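Maiara Toledo did not believe in the third fold. Her aunt Iolanda had sworn by it for years: half, half again, then the long roll, so the towel sat on the shelf like bread. The leaflet from Clenwood swore by it too, and Maiara trusted leaflets even less than aunts.

"It'll come undone by supper," she said.

"You said that about my marriage," said Iolanda.

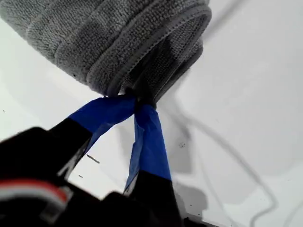
*The gray one, by its hem.*

Arlindo Falcão had sold them the towels, 18 in a bundle, and promised they'd drink up a lake. Maiara had asked which lake. He'd laughed and written out the receipt – a little fast, she thought.

Now she looked at the gray cloth on the white board. One corner hung lower than the other.

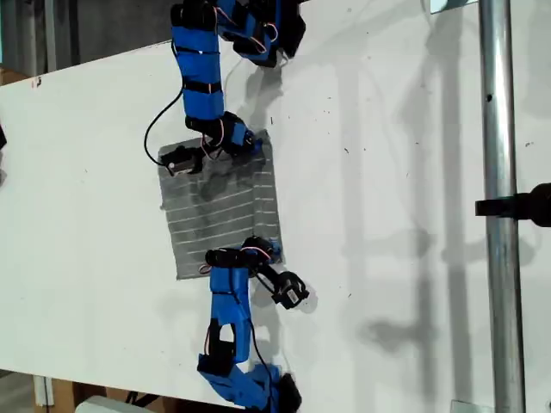 "It's crooked," she said.

"It's cloth," said Iolanda. "You want straight, go buy a door."

Maiara bent closer. Stripes ran across it, faint in places, and she followed one until she lost it. Arlindo hadn't said a word about stripes.

"Where did you put the receipt?" she asked.

Iolanda went to fill the kettle.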